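Condham Shed Sets an Opening Night for Kasau, and a Modest Ambition for It

For release Thu 9 January

CONDHAM — The Pennington Street Workshop, a shared shed with good lighting and a kettle of uncertain age, will open its doors in July to show off Kasau, a two-armed home-built robot project whose stated goal is to take a small block out of a box.

The workshop wishes to manage expectations early. Kasau does not fold laundry. It does not make coffee, although it has been asked. It will reach into a box with a clear front, collect a block and hand it across to its other arm, and members would appreciate some applause when it does.

"People hear 'robot' and want to know when it's coming for their job," said Gemma Holroyd, who leads the build. "If your job is moving one block out of one box, then yes, I'd start updating the resumé."

Kasau began as a plan to tidy the screw drawers. The plan was costed, argued over and abandoned, and the screw drawers remain as they were. What survived was the idea of two arms sharing one bench, each programmed by a different half of the membership. The halves have since agreed on a common coordinate system, a milestone the workshop considers worthy of its own press release but has folded into this one to save everybody's time.

Simulation first

Every move is tried in simulation before it goes anywhere near the shed. The policy dates from the Jastitmont, the group's previous machine, which had one arm and strong opinions about a fluorescent tube. Members can now run a crash at home in their slippers, change a line of code and crash again in a slightly different spot.

The current stage has the left arm working at the box while the right holds its black gripper open over the tabletop. The handover comes next. Holroyd describes the timing as "a conversation between two people who both think they're being polite."
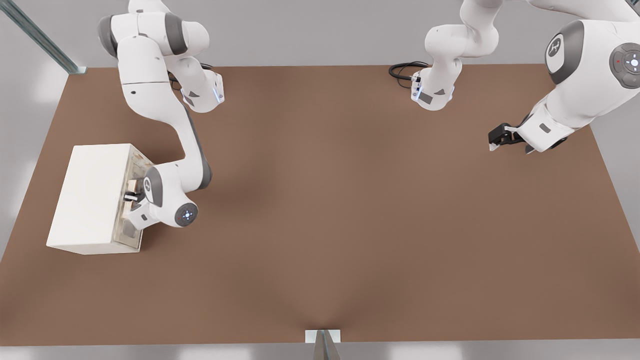
Come and see it

The open night will include a live run, a chance to drive the simulator and a short talk on cable management by people still learning about it. There is room for 80 visitors, and the workshop asks that children be kept out of arm's reach, meaning the robot's.

Entry costs $2, payable in coins at the door. The colour of the T-shirts is under discussion.

Media enquiries: Gemma Holroyd, Pennington Street Workshop, Condham. Messages left on the shed phone are checked when someone can find it.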